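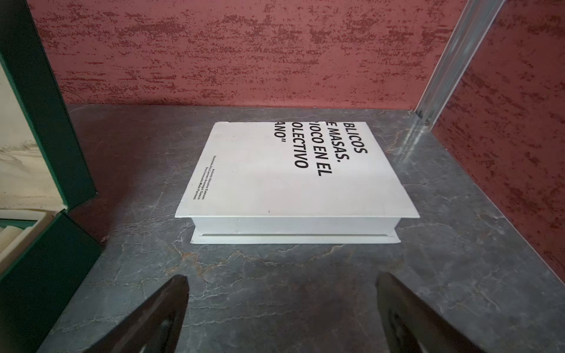 The white one with the big black lettering, on the grey marble.

Desk things, round two. Quick gallery this time, I've got a train to Lund in the morning and the washing isn't in. Some of you asked after the last post what ended up staying out and what went in the drawer, so these are the stayers, plus notes on where it all goes. Two photos, lots of rambling, sorry.

First the white one. It's a thesis by the look of the lid, Antonio Vizcaíno Estevan's name in the small print and two directoras under it. Spanish. The lettering is enormous, and runs sideways, which I love. PÚBLICOS I'm guessing for the top word, and "masas" after it, and something "colectivo". My Spanish is holiday Spanish so don't write in.

Things I like about it:
Plain white, no picture, no shine. Looks good lying flat next to anything.
The white base sticking out a bit under the lid. Thin groove all the way along. Neat bit of making.
The names are small and the title is shouting. Right way round for a shelf, if you ask me.

Things I don't:
White shows everything. There's a dark speck on it already, near the lower middle. Tried nothing on it yet. A dry cloth first, then a soft rubber, and if neither shifts it then it lives with a speck.
Takes up a lot of counter lying down. Standing up it would lose the lettering, so flat it stays.

Countertop is the dark grey with the fine pale veins and the odd rusty one. It does more for white things than a wooden desk ever did. Against the red wall even better. The red was a gamble (the rough plaster look, brick with dusty pink coming through) and I went off it for all of April and then came back round. Would do it again. Would maybe do it a shade lighter.

Paint people: the nearest thing on the card is Asisholm, from the Cotau range. Two coats streaky, dont roll it. Rag and a wide brush, and stop before you think you should.

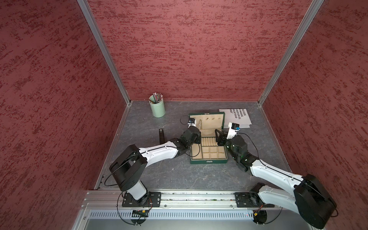

3 min read

Everything out together. Pencil cup at the back, jewellery box open next to it, the white one flat in the corner.

The cup. Pale mint green, plain cylinder, full of pencils and pens. Greys, browns, a white, a bit of pink. I keep saying I'll sharpen the lot and bin the dead ones. Rule for cups now: if it doesn't write, out, same day. The rule has been broken since I made it. Mint against the red shouldn't work but it does, I think becuase it's such a weak green.

The jewellery box. Dark green outside, cream inside, gold clasp at the front. Necklaces hang in the lid, which is the bit I'd pay for again. No knots! The old tin was one big knot. Padded rolls for rings near the top of the tray, then square and rectangular slots below. Slots are for:
earrings, in pairs, one pair a slot
the watch that needs a battery
odd buttons, ok, not jewellery, but they fit

Bought it at Trikuvton, 47 in the sale, down from 85. Was going to get the bigger one and glad I didn't, it would have eaten the whole counter. Leave the lid up when you're getting ready and shut it after, the cream lining is going to pick up dust like mad otherwise. Lint roller for the lid lining, soft brush for the slots. Don't wet it.

Small dark brown upright thing, to the left of the jewellery box. Narrow, a case or holder sort of shape. Nice to have one dark thing standing up when the rest is pale or lying flat. It moves around more than anything else on here, it's been on every side of the box by now.

On arranging, since there were questions. I put the tall things to the back and the flat things in a corner, then left a good bit of stone bare at the front. That bare bit is what makes it look tidy. Fill it and the whole lot looks like a jumble sale, even if every single thing is nice. I took a tray away too, it was only there to collect receipts.

Stuff that went in the drawer: stapler, two candles, the tape, a dish I thought I liked. Stuff that went altogether: the old tin, most of the cables. Haven't missed any of it except the tape, which I now get up for every day.

Total spend for the corner, not counting the stone, comes in under 400 and most of that was the plaster finish. Box next, then the cup, which was next to nothing.

Still to sort: a lamp. Everything I like is brass and I've got the gold clasp and thats enough gold. Something dull and grey perhaps. There's one at Trikuvton I keep opening in a tab. Suggestions welcome, nothing with a fringe.

Shelves next time, if the brackets come.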